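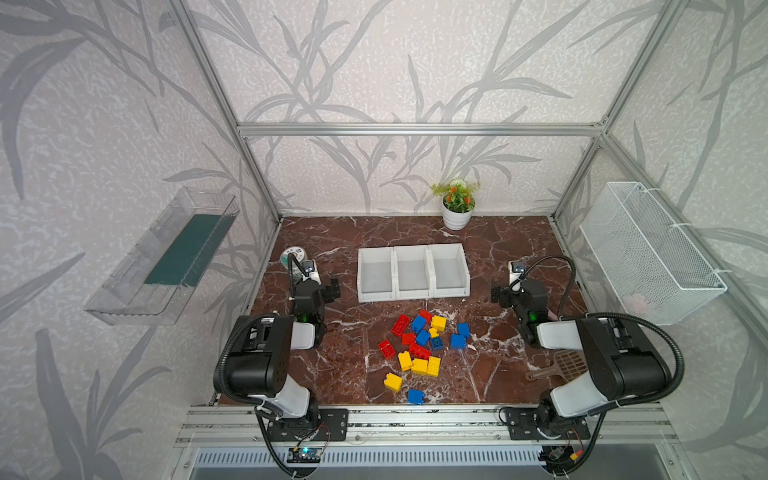

Figure 1. Large leaf and stem silhouettes in gray on a pale lilac-gray ground, with a dark veined marble pattern in the foreground.

Surface Pattern in Interiors
Handout 3: Repeat, Match and Quantity
Course leader: Danica Đorđević
Revised February 12, 2025

1. Scope

This handout covers printed wallcoverings supplied in rolls. Murals, fabric panels and tile are dealt with separately. Students should already be able to read a product label and draw a wall elevation to scale. Dimensions are in centimeters unless stated.

2. Terms

Ground. The base color or texture on which the motif is printed. A ground may be plain, broken (fine speckle, linen effect) or printed in its own right.

Motif. The figure that is repeated. A single design may carry several motifs.

Repeat. The smallest block of the design that, copied at a fixed spacing, produces the whole. The vertical repeat is the distance between a point on the motif and the same point on its next appearance down the roll. The horizontal repeat is often equal to the roll width, but wide designs may spread over two or more strips.

Strip. One length of covering cut to run from the top to the bottom of the wall. Some suppliers call it a drop. In this course "drop" is used only in the phrase "half-drop."

Match. The relation between the edges of neighboring strips. Three kinds are used in the exercises.

Random match: edges need no alignment. Typical of plain grounds and irregular texture.

Straight match: the same point on the motif falls at the same height on every strip.

Half-drop match: each strip is shifted vertically by half the repeat relative to its neighbor. The first and third strips are the same at the ceiling line, as are the second and fourth.

3. Scale of motif

Scale is judged against the wall, the furniture and the usual viewing distance. A motif that reads clearly across a large room can be seen only in fragments in a narrow hallway. A very small motif tends to merge into an even tone at a distance, and should then be chosen for that tone.

Botanical silhouettes behave differently from fully drawn botanical prints. A silhouette has no internal shading, so the eye takes in the outline and the gap between outlines. The shape of the gap has to be checked as carefully as the shape of the leaf. Pin up at least two full repeats, stand back, and look for diagonal lines, ladders and clusters that are absent from the single repeat.

Low contrast between motif and ground softens these effects. It does not remove them. A ladder in gray on pale gray will still be visible in raking light and in photographs.

4. Combining patterns

Two patterned surfaces in one room should differ in at least one of the following: scale, contrast, direction, or type of line. Marble effects have an irregular, wandering line with no fixed direction. Leaf designs generally have a direction, given by the stem. The two can be placed together without much difficulty when their contrast levels are kept apart, for example a strong vein on a dark surface against a pale, quiet wall.

Printed marble effects have a repeat like any other print. It is easily missed on a sample and easily seen on a long counter. Ask the supplier for the repeat length and lay out the joints before ordering.

5. Calculating quantity

Step 1. Measure the net height of the wall and add the trimming allowance at top and bottom. The result is the cut length.

Step 2. For a straight match, round the cut length up to the next whole multiple of the vertical repeat. The result is the spacing, that is, the distance along the roll from the start of one strip to the start of the next. The last strip on a roll needs only the cut length.

Step 3. Find how many strips one roll will give.

Step 4. Divide the total wall length by the roll width and round up. The result is the number of strips.

Step 5. Divide the number of strips by the strips per roll and round up.

Do not deduct doors and windows at this stage. Short pieces over a door or under a sill must still match the strips on either side, and the saving is often smaller than the drawing suggests.

6. Worked problem: the Grasside reading room

The room has paneling to chair-rail height, with wallcovering above. The specified design is Gustemen, a leaf print in straight match.

Net height to be covered: 200
Trimming allowance: 3 at top, 3 at bottom
Total wall length: 1352
Vertical repeat: 60
Roll width: 52
Roll length: 1000

Cut length: 200 + 3 + 3 = 206
Spacing: 206 rounded up to a multiple of 60 = 240
Four strips use 240 + 240 + 240 + 206 = 926, leaving 74
Strips per roll: 4
Strips required: 1352 / 52 = 26
Rolls required: 26 / 4 = 6.5, rounded up to 7

Seven rolls give 28 strips, two more than required. The total wall length divides exactly by the roll width, so there is no allowance in the count for plumbing a new line after each corner. The two extra strips cover this.

7. The same room in half-drop

Suppose the design is changed to Novville, with the same roll size and the same vertical repeat but a half-drop match. The shift is half of 60, or 30.

Alternating A and B strips may be cut from a single roll. The first A strip starts at 0 and ends at 206. The first B strip must start at a point 30 beyond a whole multiple of the repeat. The next such point is 210, so it runs from 210 to 416. The second A strip runs from 420 to 626, and the second B strip from 630 to 836. A fifth strip would start at 840 and end at 1046, past the end of the roll. The yield is again four strips, and the order is again seven rolls.

Cutting A strips and B strips from separate rolls is simpler at the table but gives a different total. Thirteen A strips need four rolls and thirteen B strips need four rolls, making eight. State the cutting method on the schedule whenever it changes the order.

8. Batch and shading

All rolls for one wall must carry the same batch number. If a second batch has to be used, change over at an internal corner, preferably the one least seen from the entrance. Hang three strips, stop, and inspect them from both sides before continuing. Complaints made after a full wall has been hung are commonly refused.

Some textured coverings are reverse-hung, with every second strip turned end for end to even out a difference in tone between the two edges. Never reverse-hang a directional motif.

9. Centering

Two starting positions are common: a seam on the center line of the main wall, or a strip centered on it. Draw both. Choose the one that leaves the wider piece at the corners, unless the motif itself demands a central position. On a chimney breast the motif normally takes priority.

10. Exercises

a. Recalculate section 6 with no trimming allowance. State whether the order changes.

b. Recalculate section 6 for a random match.

c. Draw one wall of the Grasside room in straight match and in half-drop, at the same scale. Mark every seam.

Reading: Branwen Rosser, course notes on flat pattern, sections on silhouette and interval. The Nikolovski sample books are kept in the materials library and may not be borrowed overnight. Drawings for exercise c are to be submitted on paper.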